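Titthorpe Robotics Unit: teaching by hand, a short thread (1/4)
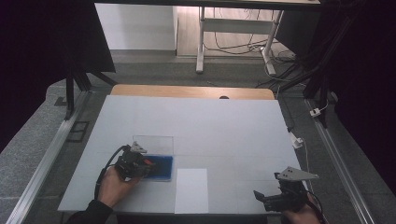

Page last changed: April, 14:20

2/4 The operator holds one gripper in each hand and carries out the task directly. In this task the left-hand gripper is open over the paper while the other reaches for the blue pad in the clear box.

3/4 The Wekon set will hold up to 900 demonstrations, recorded at Titthorpe and Altness. Each operator completes 3 practice runs before recording begins.

4/4 Sites wishing to take part should write to the Mangubat project office. Remote control sessions will be announced separately.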